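I've had the Clurnetti gripper kit on the bench since April, and people keep asking whether they should buy one. Short version: maybe, if you already own an arm and you enjoy filing down plastic. Longer version follows, with complaints.

The kit is two blue fingers, a mounting plate, a small camera that sits at the wrist, a bag of screws and a licence code for their software, which is called Ulora. It costs £528 before postage. For that money the product page promises "human-like handling of everyday objects", and I have been grumpy about that phrase ever since I read it. My everyday objects include a wet teabag and a cat.

I didn't pay full price. Manolis Michailidis bought two kits for his workshop and sold me the spare at a discount, so bear that in mind when I moan about value. Clurnetti have no idea I exist, apart from three unanswered emails.

## Putting it together

The mounting plate fitted my arm first time, which I will give them. The fingers did not. One of the pivot holes was tight enough that the jaw stuck half open, and I spent an evening with a round file and a torch. Manolis had the same trouble with his. Dindo Mercado, who has an older version, says his went together in ten minutes, so either they've changed supplier or Dindo is a better mechanic than I am. Both could be true.

The manual is 2 pages long and one of them is the warranty. There is a wiring diagram, but the colours in it don't match the colours of the wires. I worked it out from a forum post by somebody who had plainly lost their temper halfway through writing it.

## The fingers

Once they move, I quite like them. The inner faces are made up of rows of little pockets with thin ribs between, and the idea is that the ribs give a bit when they press on something. They do give a bit. Whether they give enough to justify the words "adaptive grip technology" is another matter. A block of foam gives a bit.

The speckled surface picks up dust and the pockets are a pain to clean. I use an old toothbrush.

What I can't tell you is how long they'll last. Clurnetti quote 3000 grips before the ribs need checking. They don't say what you're meant to check for, or what size of load they tested with. I've been keeping a tally in Ulora and was on 2457 when I sat down to write this, with no cracks I can find. Ask me again in the summer.

## What the camera gives you

The wrist camera is the part I was most doubtful about and I'm still on the fence. You see the tips of both fingers coming in from the bottom and whatever happens to be beyond them, and that is your lot. With the jaws wide open on my white table you get a great deal of table.
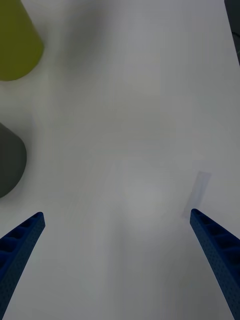 ## Cups, mostly

I've tested it mainly on things with round sides, as that's what all the Clurnetti videos use. With the camera over bare table, the yellow-green one and the dark grey one on the left are only partly in view, and the software seems to lose interest in anything it can't see whole. You have to swing the wrist round and look again. Every time. The videos skip this bit.

Focus isn't brilliant either. Things towards the edges go soft, and shadows on a pale surface have sent it off on more than one pointless trip. I tried a darker cloth on the table for a week and it did better, but then it got confused by the creases.

When it does line up properly, the pick is good. It closes gently and it holds. My own rough feeling is that it gets a plastic cup off the table far more often than it doesn't, and that it's hopeless with anything flat and clear. I've stopped trying it on clear plastic altogether.

## The subscription, naturally

Ulora works without paying extra, up to a point. Saved routines, the grip tally and the manual controls are all included. The automatic picking is "included for the introductory period", and I have read the terms twice without finding out how long that is. Krystyna Zalewska pointed out that the Rivera kit has no such clause. It also has no camera, so you'd be adding your own, but at least you'd know what you had bought.

I asked Clurnetti about this in the second of my three emails.

## Would I buy it again?

At Manolis's price, yes, probably. At full price I'd want a manual, holes that fit and a straight answer about the software. If you just want a pair of springy fingers and you already have a camera you trust, look at the Rivera first – it's uglier and the screws are cheap, but there's less to argue with.

I'm keeping mine on the arm for now. Next job is making a bracket to tilt the camera up a few degrees, and if that helps I'll post the measurements.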